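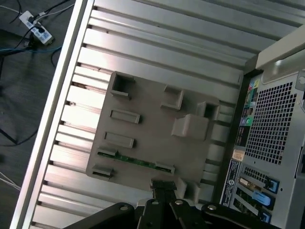

Spring computer drop-off: what to bring and what to leave at home

The April drop-off at Skunell Hall opens at 9 a.m. and runs until 3 p.m. Last year's drive took in 94 desktop computers and 116 monitors, and the line reached the street before noon, so please use the side entrance on Dusness Lane if you have more than one item.

We can take desktops, laptops, keyboards, cables and printers. Machines that don't start are fine. We can't take tube televisions, microwaves or anything with a leaking battery - the county site handles those year-round.

Copy off any photos or tax files you want to keep before you come. If you would like the hard drive back, tell Danjuma Tijani at the front table and he will write it on your ticket.

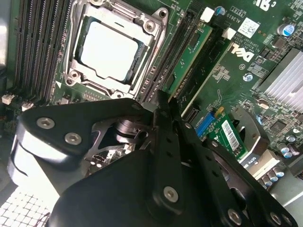 Laptops should come with their chargers, taped to the lid if possible. Missing chargers held up more donations last year than any other problem. Working machines go to the adult reading program, and Binta Omoregie keeps the waiting list for families who need one at home.

There is no fee. Residents who can't drive can ask for a pickup by leaving a message for Renato Godoy at extension 952.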